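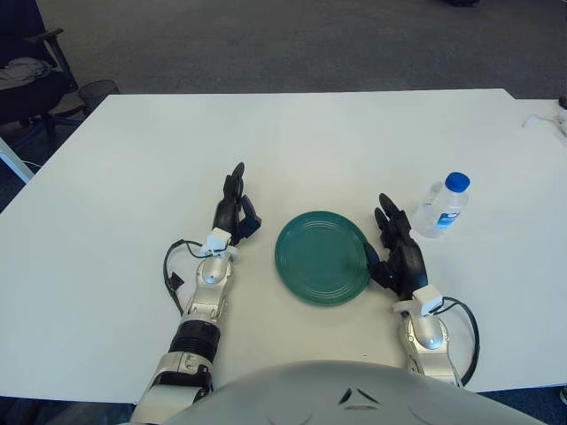 Amna Marwat thinks it will never earn its keep, and told me so before I had my coat off. She shares the workshop at Illitz with Senyo Appiah, who has given his evenings since August to a two-armed robot he calls Lunska.

I went along expecting to agree with her, and mostly did. Appiah's aim is modest enough: he wants it to handle a plate and a bottle of water on a table without anyone stepping in. "Everyone asks when it will do the washing-up," he said. "I'd settle for the same move working 2 evenings running."
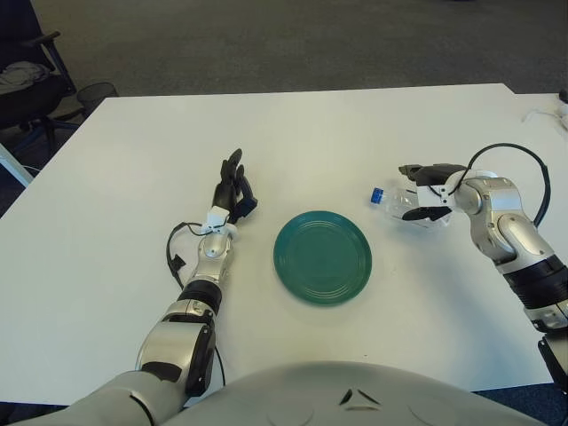 He has a log of 67 attempts, and he was reluctant to say how many he would call good. When I pressed him, he talked about grip. "A full bottle and an empty one are different jobs. Squeeze for one and you crush the other." The plate is worse, he said, as it lies so low that fingers have little to get under.

What about the cost? He put his own spending on cables and brackets at around £1,000, and wouldn't be drawn on the rest. Marwat laughed at that from across the room.

I asked whether he'd trust it with a glass. "No," he said. "Maybe next year — and I'd want a dustpan ready." He was still retyping a wrist setting when I left.

Contact Storura | © Storura | Back to top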